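We use cookies to remember your reading preferences. Accept all | Manage settings

3.2 First jobs and how people tell them

Of all the questions we put to the residents of Gerkberg, the one on first jobs got the longest answers. We had left four lines for it on the form. Most people turned the page over and carried on up the margin, and one stapled in a sheet from a wall calendar. Questions on marriage, by comparison, were often dealt with in a single word, and the word was "yes".

The answers follow a pattern that will be familiar to anyone who has sat next to an uncle at a wedding. The pay comes first and is given to the penny, even by people who told us elsewhere that they could not remember the year they moved house. Next comes the thing that made the job unsuitable: the baker's girl who could not get up, the lifeguard who swam badly, the boy at the Bergmann laundry who came out in a rash from the soap. The length of the job is left until last and tends to be shorter than the story. A man who gave us two full pages on the Lostach ferry kiosk had worked there for nine days.

We coded 300 of these accounts by hand. Each was read by two of us, and where we disagreed a third reader was fetched, usually from lunch. The coding sheet asked whether the teller came out of the story well, badly or not at all. We had expected "well" to win easily, given that nobody was there to object. It came second. People were far happier to be the fool of their own first job than of anything that came later, and the foolishness grew with the distance. Tellers who had been retired for some time dropped more trays than those still at work.

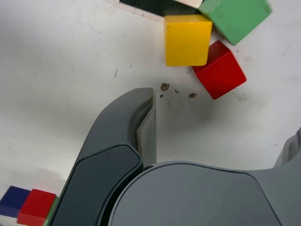
Figure 2. Tabletop with gripper and wooden cubes.

Age at telling mattered more than age at the time. Those under 40 tended to give the job as a fact, with a start and an end, much as they would on an application form. Older tellers gave it as a scene, and the scene nearly always had a friend in it. The friend was seldom named in full and had often been the one to suggest the whole thing. We did try to trace a few of these friends in the wider Idivia collection, which holds 2,000 written life stories from the same district. Two were found. Each remembered the job, and each was quite sure it had been the other one's idea.

This does not make the accounts useless, whatever our first reviewer felt. If we wanted the wages paid at a ferry kiosk we could look in the ledgers, which are dull but survive. What the stories keep is the order in which a person lays out a life when given a pen and too little space. We return to this in section 4, where the same tellers are asked about their last job and suddenly find that the lines provided are plenty.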